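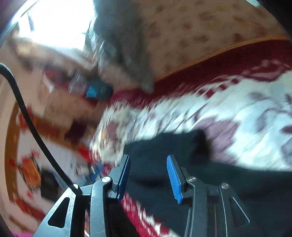
*Forkwood, January 16, 2018*

## Visit to the Forkwood felt mill

The mill makes pressed wool felt in sheet and roll form, mostly for gaskets, polishing wheels and piano parts. Our group was shown around by Adesuwa Adeyemi, the production manager, with Vilmos Virág from the finishing department joining for the second half. Iman Abdel Rahman and I took notes. Photography was allowed everywhere except the dye store.

### Fiber preparation

Wool arrives scoured and baled. The mill buys by micron range and staple length, and blends several lots for each order so that a single bad bale cannot spoil a run. Blending is done in a bin with a rotating spreader that lays the fiber down in thin horizontal layers. The bin is then emptied vertically, so each cut passes through every layer. Adeyemi said this is the oldest idea in the building and the one she would change last.

Carding follows. The cards are Insaurralde machines, rebuilt twice, with new wire fitted last March. The web comes off very thin and is cross-lapped to the required weight. Batts are weighed at the end of the lapper, and an underweight batt goes back to the blending bin.

### Hardening and fulling

Hardening is the first stage at which the batt becomes felt. It is steamed and then pressed under a heated plate that oscillates a short distance in the horizontal plane. The scales on the fibers lock, and the batt can be lifted by hand without coming apart. It is still soft and will tear.

Fulling does the rest. The mill uses hammer machines with a dilute acid liquor. The operator stops the machine at intervals, pulls the piece out and measures length and width against the order sheet. Felt shrinks at different rates in the two directions, and the piece is turned between passes to correct this. Rommel Soriano asked whether the endpoint could be predicted from the batt weight. The answer was that it can be predicted well enough to schedule the machine, but the last passes are always done by measurement.

### Drying and finishing

Pieces are rinsed, neutralized and dried on a tenter frame, which also sets the final width. Virág then took us through pressing, shearing and sanding. The thickness tolerance depends on density — hard felt can be held closer than soft felt, which compresses under the gauge. The gauge foot and its load are specified on every order for this reason. Two customers had argued over a delivery before this was made standard, and both had measured correctly.

Cut parts are made in a separate room. Steel rule dies handle most of the gasket work. Small lots are cut with a Fornari knife table, slower per part but with no tooling charge.

### Test room

Every lot is tested for density, tensile strength and splitting resistance. Samples are conditioned overnight before weighing, as wool takes up enough moisture from the air to shift the result. Retained samples are kept in labeled drawers. The oldest one we opened was a gray felt from lot 101, made for a customer since absorbed into Hirnex.

### Notes for the next visit

- Hearing protection is required in the fulling room. Bring your own if you have a preference.
- The floor there slopes to the drains. Wear shoes with some grip.
- Mohcine Lahlou has the density tables Virág handed out and will scan them for the group.
- We did not see the waste wool line, which was down for a bearing change.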